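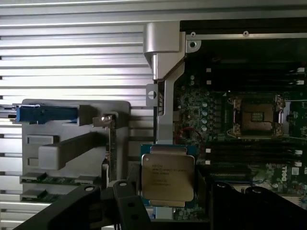

Soritz Thermal Kit for workstation CPUs: review

By Sunee Wiriya

I look after the computers at a small drafting office in Renville. Most of them are used Dell workstations with Xeon E5 chips, bought off lease, and this fall I swapped processors in a batch of them. Before starting I bought the Soritz kit from Durneck, our usual parts supplier. It cost 20 dollars.

In the box are a tube of paste, a plastic spreader, a packet of cleaning wipes, a small brush, an antistatic wrist strap and a tray with a lid for holding a chip. There is also a folded instruction sheet in very small type.

The wipes are the best part. Old paste on these machines tends to be dry and gray, and one wipe took care of most chips, with a second for the edges. They leave no lint. After cleaning, the lettering on the metal lid was easy to read again, which helped when I was matching model numbers against my list.

The paste is average. It is thick and comes out slowly in a cold room. I put a line down the middle of the lid and let the cooler press it out. The spreader is too flexible to be useful and I stopped using it after the first machine. One tube was enough for 14 processors with a little left over.

The tray holds the chip firmly by its edges and the lid snaps shut. I wish there were two of them, one for the old chip and one for the new. I kept the old ones in an egg carton lined with antistatic foam.

The wrist strap works but the cord is short. With a tower lying on its side I had to clip it to the near edge of the case and lean in. I went back to my old Amini strap.

The brush is for dust on the board and around the memory slots. Keep it away from the socket. The gold contacts in there bend easily, and the instruction sheet only mentions this on the back, under storage. It should be on the front.

Temperatures under load came out a few degrees lower than before on every machine I checked. I would expect that from any fresh paste.

I would buy it again for the wipes and the tray. If you already own a decent strap and a brush, see if Durneck still has the wipes sold separately. They were out in October.

Posted 12 December 2020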